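**Stelon hand-and-wrist kit — demo unit, open day notes and booking**

Open day's on again in November, doors 10 am, second session 2 pm. Same floor as last time, take the lift. Bring a jacket, the aircon is fierce.

What you'll see running:

- five-finger hand on a sleeved arm
- small two-jaw gripper at the wrist, handy for flat stuff
- wrist camera plus head camera, both feeds up on the side screen
- card handover, desk pick, rack reach

Handover is the one people queue for. Card goes between the robot and whoever's standing there — no gloves, no markers, no special card. Yavuz Ertürk runs the desk end and will let you have a go if you ask nicely. Subira Rashidi does the arm talk, 18 minutes, questions after.

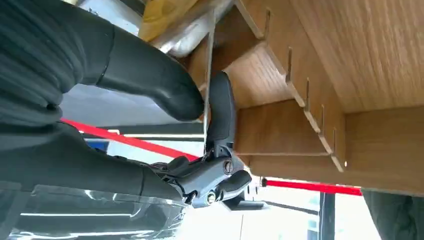
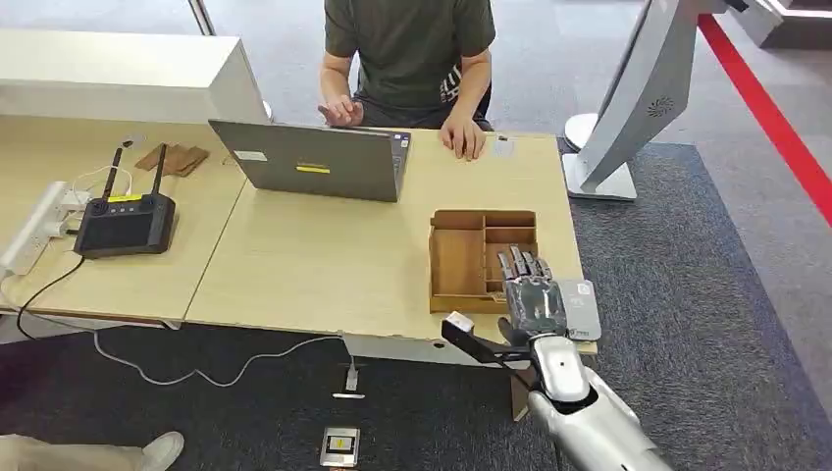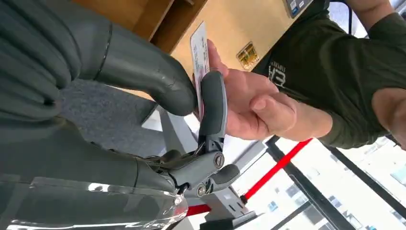 *Last picture: card handover, robot on the left, a person's hand on the right.*

**Quick specs**

| | |
|---|---|
| Reach | 559 mm, shoulder mount |
| Payload at wrist | 300 g |
| Jaw pads | soft, replacable, sold in pairs |
| Sleeve | grey fabric, zip off, cold wash |
| Rated cycles, pads | almost 1000 |

Payload is for the gripper only. Hand is seperate, ask Recep Uçar for the sheet — he's redoing it, old one had the thumb torque wrong.

**What's in the box**

Arm, hand, gripper, sleeve, two spare pads, mounting plate, hex keys. Base is extra. Organizer trays and racks are not included, any cheap timber one does the job. Dastier base fits straight on, Pongsiri base needs the adapter ring (in stock, grey only).

**Before you book a demo at your place**

- solid desk or counter, something that won't wobble
- a power point within cable reach
- clear floor in front, tape down leads on carpet
- one person who can stay the full session
- tell us if the room gets strong sun, we'll bring the other lens hood

Set-up takes most of a morning. Pack-down is quick. We don't do outdoor demos any more, please stop asking Barrett.

Bookings — Anong Srisuk at the front desk, or leave a card at the open day. Trade pricing on request. Lead time on the left hand is longer than the right at the moment, new batch of tendons still on the way.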